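1/ Ridgeway Table Tennis Club, second division, away to Illeler. I was picked because the other option had a wedding. A thread.

2/ Illeler play in a hall where the heating has two settings, off and Egypt. We got Egypt. By the end of the warm-up my bat handle felt like a bar of soap.

3/ First up, me against their number one, Ohemaa Sowah. She serves from so far round the corner of the table that I thought she was leaving. 11-3, 11-4, 11-3. I was very pleased with the four.

4/ Esperanza Zamora then went on for us and won in straight games without taking her tracksuit top off. In that heat. I don't think she sweats. I think she delegates it.

5/ Doubles. My partner and I have a system of hand signals under the table. At 9-9 in the fourth I signalled short backspin and he went long and fast down the line. Clean winner. We are keeping the system.

6/ Half-time tea, 4-4. Illeler do a proper spread, which I suspect is tactical. I had two scones and an egg sandwich and moved like a wardrobe for the rest of the evening.

7/ Somebody's nephew asked what my bat cost. I said 15 quid, second-hand, with 200 on top for the rubbers over the years. He looked at my results on the scoresheet and said nothing. Nice lad. Will go far.

8/ Esperanza v Ohemaa, both unbeaten. Best match I've seen from a plastic chair. One rally went so long that the umpire put down his biscuit. 12-10 in the fifth to Esperanza, off the edge of the table, and she did at least hold up a hand for it.

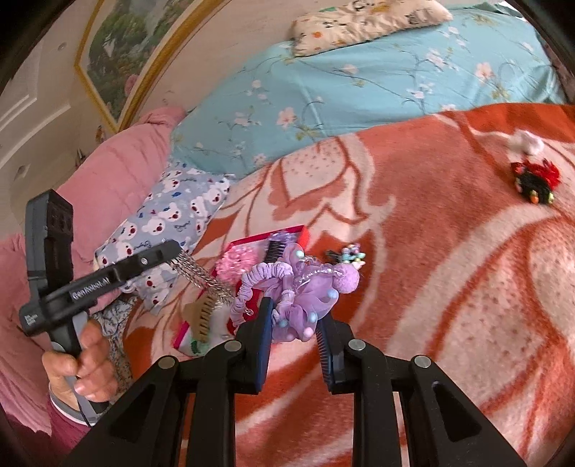 9/ Which left it 5-4 to us with me on last, so you can guess. Two games up. Two games all. Three match points down at 7-10 in the fifth.

10/ Reader, I lost 7-11. Final score 5-5, and a draw away at Illeler is a good result, as I told everyone in the car until they turned the radio up.

11/ Return match at our place in March. We have no heating whatsoever. Bring a coat.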